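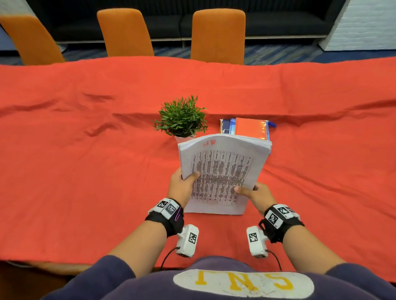 I signed up for the Fustley open day expecting to be sold something, and I was, though it took them until after lunch. Fustley keeps paper for other people. Businesses that have too much of it and don't want to throw it out send it over, and Fustley sorts it, lists it and puts it on a shelf. Once a year, in October, they let the public in. Parking was 30 minutes' walk from the door, and the map on the invitation had the wrong side of the rail line.

The morning began with a talk. The speaker said the building holds 3000 boxes and that a file can be found "in moments." I wrote that down because I wanted to test it later. There was a slide comparing Fustley with its rival Serkex, and to no one's surprise Fustley came out ahead in every row. When a man in the second row asked where the numbers for Serkex came from, he was told it was "general knowledge in the trade." He didn't ask anything else.

After that we were split into groups. Mine got Fumiko Kinoshita, who has worked the sorting tables for years and was the best thing about the day. She doesn't talk like the slides. She told us that most of what comes in is tables: stock lists, attendance sheets, price lists, work rosters, printed small on both sides if you're unlucky, with a column for everything and hardly any space between the columns. Somebody then goes through with a red pen, and the red is the only part anyone really wants to keep. The printed part can usually be had again from somewhere. The pen marks can't.

This was the first thing I'd heard all day that I believed, and I wish they had built the tour around it.

She showed us how a thick stack is handled. You stand. Sitting down, you end up dragging the pile toward you and the bottom sheets fold under. You take it in both hands, stand it on its edge and let it drop a little against the table to square it up, and then you look down the side for anything poking out. Curled edges are the enemy here. Paper that has been in a binder or a damp room keeps its curl, and a curled stack won't knock square however many times you try. Fumiko's answer is to bend it the other way, gently, a few dozen sheets at a time. The official answer, according to a sign on the wall, is a pressing cabinet called the Urnenar. I asked how often it gets used. She said it was good for large maps.

I have doubts about the cloths. Fustley makes a point of covering its tables, and the leaflet says a cloth "protects the document and calms the room." Maybe. It does stop paper sliding, I'll give them that. But a cloth that isn't pulled tight wrinkles as soon as anyone leans on it, and then you're trying to square a stack on top of a fold. I asked whether they had tried felt, or a plain bare table. I was told the cloths are part of the look.

In the afternoon I got to try out "in moments." Visitors could pick any box number and have it brought out. I picked 1011, since the tour had spent a lot of time near box 1000 and I assumed the ones right beside it had been tidied. It took a good while. The box that came was the right one, and the list inside the lid matched the first few bundles I looked at, so I can't say the system doesn't work. It works at the pace of a person walking to a shelf. They should say so, and then people wouldn't stand there checking the clock.

Then came the selling. There's a scheme called Na — two letters, no explanation of what they stand for — where you pay by the month and send in your household papers. A young man at the desk told me the average home has a "paper crisis." I have two drawers and a shoebox. I asked what happens to my papers if I stop paying, and he said that was covered in the terms. The terms weren't on the desk.

Would I go again? For Fumiko's half hour, yes, and I'd skip the talk. She let a few of us handle a practice stack, and I was bad at it. I kept gripping too high and the lower sheets swung about. Thumb across the front, lower down, she said, and it did get better. I've since gone through one of the two drawers at home that way.

The soup at lunch was fine. Bring your own cup for coffee, as they ran out early.

Visitor reports are the opinion of the writer | Contact the editor | Back to top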